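Hurnus project -- progress note, July
To: Mirjam Van Hecke
From: Ľubica Machala

Mirjam, short one this time, the long tables come with the final report. Headlines first.

Cloth folding, two arms. We now have 700 demonstrations recorded, all by hand with the leader arms, all checked. Of those we threw out 36, mostly dropped corners and a few where the clocks between the two wrist views had drifted. Drift is fixed. Was a buffering thing in the Erkov logger, took Kováčik two days to find it.

Policy results. Trained on the lot, wrist views only, no overhead. Best checkpoint gets the half fold in 147 trials out of 200. The version with the overhead view did slightly worse, which I did not expect and don't want to lean on yet. Could be the overhead was badly placed. Will rerun with it moved before we say anything in writing to anyone outside.

Failures, sorted by watching the recordings back:
- fingers close above the cloth and come away with nothing. By far the commonest
- both arms go for the same bit of edge, one has to wait, the policy doesn't know how to wait
- grips two layers when it should take one, only in the second fold

The first one is a depth problem I think. From the wrist a finger just touching the cloth and a finger slightly above it look nearly the same, and the policy has no other way of telling. We tried feeding in motor current as a rough touch signal. Helps a bit on thick cloth, next to nothing on thin.

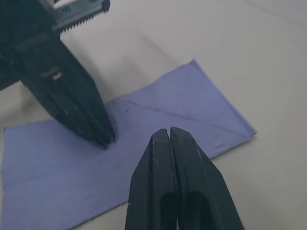 Second one is more annoying. When the arms work close together each wrist view has the other gripper in it, and the attention maps show the policy staring at the other gripper instead of the cloth edge. Masking it out made things worse, so it is using it for something. Next try is to share the two arms' joint positions properly -- at the moment each half only gets its own.

Money and time. On budget apart from spare fingers, we've gone through 7 pairs, more than I put in the plan. Hakier have quoted for a harder material, quote to follow seperately. Would like a yes or no on that before the next recording block, otherwise we carry on with teh old ones.

Still to do: thin cloth set, joint sharing, overhead rerun. In that order unless you object.

Ľubica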